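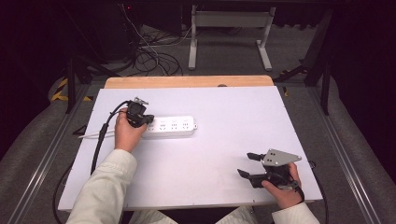 Figure 1. Power strip on a white tabletop, with a hand-held gripper in each hand.

Street Plan and Lot Division in the Plimness Extension
Student project report, Urban Form and Settlement History
Prepared by Amr Ghoneim and Abdelkrim Abdel Rahman

1. Purpose of the project

This report examines the layout of the Plimness Extension, a residential district on the north side of Jernville. The district was laid out on former pasture after the railroad reached the town, and it was intended from the beginning as a single planned neighborhood. The project asked how closely the streets and lots that exist today follow the original plat, and where the two differ, what the differences suggest about the way the district was built and sold.

Plimness was chosen for two reasons. The original plat survives in the town records in good condition, and the district has never been the subject of a published survey. Most writing on Jernville deals with the mill quarter and the river landing. The extension is usually mentioned in a sentence or two as the place where mill managers and shopkeepers moved when they could afford to.

2. Background

The land belonged to the El Khatib family, who had farmed it for two generations before selling it to the Skirkach Land Company. The company hired a surveyor from outside the county. His name is not on the plat, and the authors were unable to identify him from the correspondence in the town records. The plat shows 132 lots arranged on both sides of three curving streets, which meet at a small triangular green near the depot road.

Curving streets were unusual in this part of the county. The older part of Jernville is a plain grid, with alleys behind the houses and very little setback. In Plimness the streets follow the contour of the slope, so that water drains toward the creek without long ditches. The company's sales circular makes much of the views and the shade trees, and says nothing about drainage.

3. Method

The plat was traced at the records office and compared with the current tax map. Each street was then walked from end to end in April, and the front boundary of every lot was checked against the tracing. Where a hedge, wall or fence line did not agree with the plat, the deeds for that lot were read back to the first sale. House dates were taken from the assessor's cards. These are not always reliable, and a date was treated as doubtful when the style of the house clearly disagreed with it.

Setbacks were measured from the inner edge of the sidewalk to the main front wall, leaving out porches. The company's deeds required a setback of 28 feet, and this figure was used as the standard for comparison. 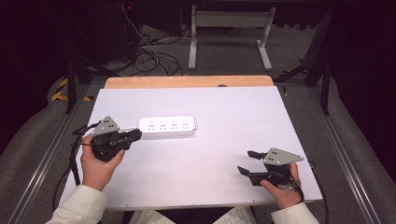 Corner lots were measured on both street sides. The deeds are unclear as to which side counted as the front, and builders appear to have chosen whichever suited the plan of the house. Both measurements were recorded, and the larger one was used in the comparison.

4. Findings

The streets themselves have changed very little. Their curves match the tracing closely, except at the lower end of Creek Street, where the roadway was straightened when the bridge was replaced. The triangular green is smaller than planned. A strip on its south side was given up to widen the depot road, and the bandstand drawn on the plat does not appear in any later record.

The lots have changed more. On the upper slope, buyers often took two adjoining lots and built one house across the line. On the lower slope the opposite happened, and several deep lots were divided so that a second house could be built facing the creek path. The plat gives a depth of 200 feet for these lower lots, and the rear halves were evidently hard to sell as garden ground alone.

The setback rule was kept on the upper streets almost without exception. On Creek Street it was ignored in a number of cases, mostly in houses built after the company had closed its office. No record was found of any complaint or action to enforce the rule.

5. Discussion

The plan was drawn for a wealthier group of buyers than the district attracted. The upper slope filled first and filled largely as intended. The lower slope sold slowly, and the company seems to have relaxed its terms there - first on price, then on the division of lots. The result is a neighborhood with two distinct characters joined by one street plan. Residents still speak of "the top" and "the creek end," and the difference can be read clearly on the tax map.

6. Limits of the study

The company's ledgers were not found. Without them, sale prices are known only for those lots where the deed states the full amount. Tree planting was also left out of the survey, although the circular promises elms along every street and a few old stumps remain on the upper slope. A later group may wish to take up this question together with the history of the creek path, for which the parish maps have not yet been consulted.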